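Tema 5. Alianzas preelectorales y transferencia de voto

Notas de clase. Sistemas de partidos y comportamiento electoral, segundo semestre

5.1. Planteamiento

Una alianza preelectoral es un acuerdo entre dos o más partidos para coordinar candidaturas antes de la votación. Se distingue de la coalición de gobierno por el momento en que se firma y por el objeto del reparto: en la primera se negocian circunscripciones; en la segunda, carteras. En la práctica los dos acuerdos suelen ir encadenados, pero conviene analizarlos por separado.

El supuesto habitual en la prensa es que los votos de los socios se suman. En adelante lo llamaremos supuesto de aditividad. Se cumple pocas veces, y el objeto de este tema es medir cuánto se aparta de él un caso concreto.

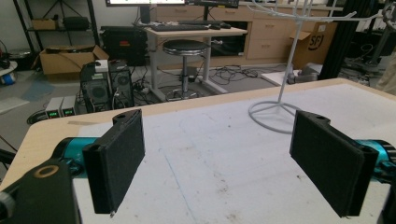 La tasa de transferencia (t) es la proporción de votantes del partido que se retira que apoya al candidato del socio. Con t = 1 hay aditividad plena; con t = 0 la retirada no aporta nada. Los valores intermedios son los que interesan. Para fijar la notación, piénsese en los electorados de dos socios como dos piezas enfrentadas con un hueco en medio, igual que las dos almohadillas negras de la fotografía: los votantes situados en ese hueco son los que pueden moverse hacia cualquiera de los dos lados. La anchura del hueco no se observa directamente y debe estimarse con datos de encuesta o con inferencia ecológica.

5.2. Caso de trabajo: distrito de Caltmont

El distrito elige un solo escaño por mayoría simple. Compiten tres fuerzas: el partido Cele, el partido Benen y la lista local de Peadar Madigan. En la elección de referencia Cele quedó primero, con una ventaja de 900 votos sobre Benen. Madigan obtuvo 3.000 votos y quedó tercero.

Supóngase que Madigan se retira a favor de Benen y que los votantes de Cele y de Benen mantienen su conducta anterior. Bajo aditividad, Benen gana con holgura. Si se admite que una parte de los votantes de Madigan se abstiene y que ninguno pasa a Cele, basta con que t supere 900/3.000, es decir, 0,3. El umbral es bajo, y de ahí que el acuerdo resulte atractivo sobre el papel.

El cálculo cambia cuando se permite la fuga hacia el rival. Sea f la proporción de votantes de Madigan que pasa a Cele. La condición de victoria es entonces:

t - f > 0,3

Con f = 0,25, Benen necesita una transferencia superior a 0,55. Obsérvese que un votante que se fuga cuenta doble respecto de la condición anterior si se esperaba que apoyase al socio: no llega a Benen y además aumenta el total de Cele.

5.3. El coste para el líder que se retira

Un partido pequeño que cede la cabecera obtiene a cambio circunscripciones seguras, cargos o visibilidad. Pierde, sin embargo, capacidad de reclamar la jefatura del gobierno, que corresponde por costumbre al socio con más escaños. La literatura distingue entre coste de marca (el elector deja de identificar al partido) y coste de organización (los cuadros locales que esperaban ser candidatos abandonan o se presentan por libre).

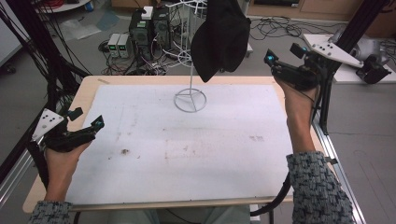
El segundo coste es más fácil de documentar, dado que las candidaturas quedan registradas. En el ejercicio de Tovateo, provincia con 12 distritos, el acuerdo reserva 2 al socio menor. Quedan 10 en los que sus cuadros no tienen candidatura propia. Hưng Lại, dirigente del socio menor, debe decidir si acepta ese reparto o si concurre en solitario en toda la provincia. La decisión depende de tres parámetros: la probabilidad de ganar en los distritos reservados, la probabilidad de ganar alguno sin acuerdo y el valor que el partido asigna a su continuidad como marca independiente.

No se pide una solución única. Se pide que los supuestos queden escritos antes de operar con ellos - en las entregas de junio este fue el error más frecuente.

5.4. Ejercicios para la próxima sesión

1. Represente en un plano (t, f) la región en la que Benen gana en Caltmont. Recuerde que t + f no puede ser mayor que 1.

2. Repita el cálculo suponiendo que el propio Benen pierde 300 votantes contrarios al acuerdo, todos hacia la abstención. Indique el nuevo umbral.

3. Redacte en una página como máximo la posición negociadora de Lại. Señale qué dato pediría primero.

Entrega: 27 de enero de 2020, en papel, al comienzo de la clase. Las gráficas pueden hacerse a mano si los ejes van rotulados.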